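Bench notebook, May
Kivi gripper kit on the Piper arm, evaluation unit from Kirnis

Kit mounted before lunch. Adapter plate fit without shimming. The manual lists M3 screws and the bag had M4, which match the plate. Noted for the review sheet.

Driver installed from the Mostmont package. First launch failed on a CAN bitrate mismatch; set it by hand and the gripper enumerated. Default closing force is too high for fruit. Dropped it to 26 percent and left the speed alone.

Afternoon: round fruit into and out of a tray. Approach is vertical, fingers down, with the wrist kept high enough that the palm clears the rim. Open width set to 2 mm over fruit diameter at first, which left no margin for placement error. Wider now.
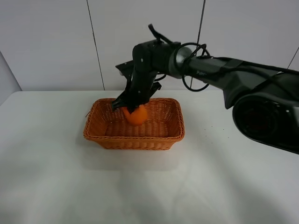
Orange held low in the wicker basket, gripper vertical.

Cable routing needs another look. The loop at the wrist is long, and I want it clipped before anyone runs the wide joint moves. Kirnis sells a clip set separately; ours can be printed.

The position readback is usable. Force readback is noisy near zero and I would not trigger on it without a filter. The vendor sheet claims 2,000 cycles between pad changes. No way to check that on a short loan.

Price quoted is 385 for the kit, pads included, software support extra. Ask whether support covers firmware or only the driver.

To do: rerun with a softer pad, log finger current at close, try the Pukance pads on the same settings.

Recent entries
Pukance pads, unboxing and fit check
CAN adapter swap on bench B
Joint zeroing procedure, revised
Kirnis loan terms and return checklist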